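# Hanging Up the Spatulas: Project Report, Team Navuder

Our project for the fall was to get a robot to hang kitchen utensils on a stand. The proposal Ginevra Barbieri and I handed in described this as "a simple warm-up task" and gave it two weeks. It took until the end of October and we would like the proposal back.

## The task

Pick up a utensil by the handle, lift it, find the hole near the end, put the hole over a hook. A person can do this while talking on the phone. Our software, which Ginevra named Lui and I named several other things, had to learn it from 80 demonstrations that the two of us drove by hand.
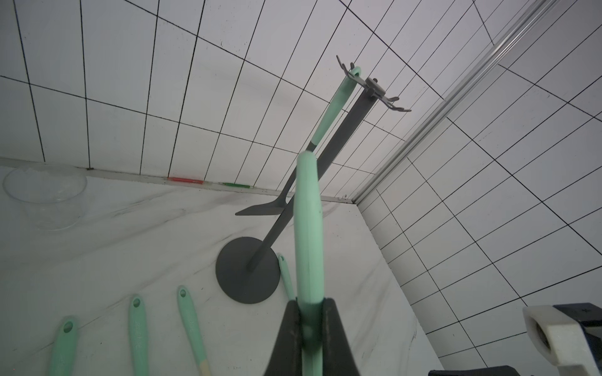

*Figure 1. View from the wrist: one turner on the stand, another handle in the fingers.*

The wrist view was the one we trusted most at first. It has a weakness we should have seen coming. When the gripper holds a handle upright, the handle covers a good part of whatever is behind it, and what is behind it is often the stand. Our first policy dealt with this by guessing. It guessed to the left, with great confidence, and we have a folder of recordings to prove it.

## Two arms, one stand

After a bad Wednesday we added the fixed view of the whole table and let both arms share the job. The rule we settled on was dull but worked in planning: each arm takes the utensils nearest to it, and only one goes to the hooks at a time.

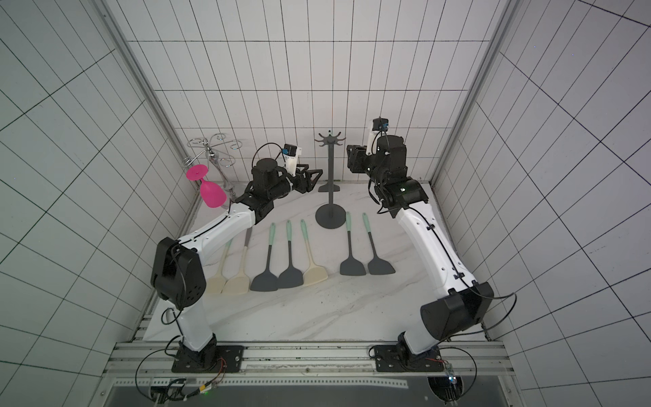 *Figure 2. Fixed view with both arms near the empty stand and the spatulas laid out blade-forward.*

Laying the handles toward the back wall helped more than any change we made to the code. We tried random layouts too. Those results are in the appendix, where we hope they will be comfortable.

## Results

We ran 171 scored attempts with the final policy. Grasping was mostly fine. Nearly all the failures came in the last 12 millimeters, with the hole beside the hook and the arm acting as if the matter were closed.

## Still to do

- Retrain with some 500 demonstrations, if Ginevra ever agrees to sit down at the controls again.
- Penalize letting go before the handle is on the hook.
- Rewrite the timing section of the proposal.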